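Wood-grain laminate

Wood-grain laminate is a decorative surface material made to look like timber. It is sold for tabletops, counters, shelving, doors and flooring. The visible layer is printed paper, pressed with resin and bonded to a core that is usually particleboard or fiberboard. The trade prefers names such as "wood-effect" or "wood-look," and the catalogs often leave the second word in smaller type.

Construction

High-pressure laminate is built from sheets of kraft paper soaked in phenolic resin, topped with the printed sheet and a clear melamine overlay. The stack is pressed under heat until it sets into one hard sheet, which is then glued to a core. Low-pressure laminate skips the kraft paper and presses the printed sheet straight onto the board. It costs less and chips more easily. Sellers do not always say which of the two is on offer, and the phrase "laminate finish" can cover either one.

The underside of a good panel carries a backing sheet so that both faces take up moisture at a similar rate. Panels sold without one may bow, a fault that is often blamed on the buyer's kitchen.

Pattern and repeat

The grain is printed from a scan or photograph of real boards, or drawn from scratch. Every printed pattern repeats. On a small table the repeat may never show, but on a long counter the same knot can come around again at a regular distance. Makers describe their longer repeats as "natural variation," a generous term for a picture that starts over.

Some sheets are embossed so that the surface can be felt as well as seen. In the cheaper lines the embossing is a general texture with no relation to the print beneath it. In "registered" embossing the ridges follow the printed grain. The Favus range, introduced with 12 patterns and later cut to 2, was advertised as registered throughout. Fitters complained that the ridges drifted off the print toward the ends of the sheet, and the claim was dropped from later brochures.

Claims of durability

Laminate resists scratches and stains better than many oiled or varnished woods, and this much is not seriously disputed. Other claims deserve more care. "Heatproof" generally means that the surface will stand a hot cup. A pan straight from the stove can blister it, and a blister cannot be sanded out. "Waterproof" applies to the face of the sheet. The core is another matter, and water that gets in at a seam or a badly sealed edge will swell it for good.

Abrasion figures are hard to compare. Drenametti rated its counter grade at 800 turns of a test wheel and its rival Oshima published a higher number, but the two used different wheels and different definitions of visible wear. Neither figure says much about how a table will look after a decade of dinner plates.

Edges

The edge is where most imitations give themselves away. Early panels left a dark line where the layers of kraft paper showed. Later ones used iron-on strips, then plastic banding printed to match. The match is seldom exact, and banding from one batch may not suit a sheet from the next. Postformed edges, in which the laminate is bent over a rounded core, avoid the joint at the front but not at the ends.

Repair and reputation

Real wood can be refinished. Laminate can be filled with colored paste, which hides a chip at arm's length and seldom any closer. The Astby counter line was sold with a repair kit and a guarantee of 17 years. The guarantee excluded heat, standing water, impact and "ordinary dulling," and it is not clear what remained.

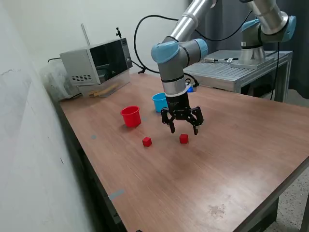 One reader objected that the article is too hard on the edges, having lived with a banded counter for over 12 years without a strip coming loose, and asked why solid oak, which stains black around a leaking faucet, never gets the same treatment.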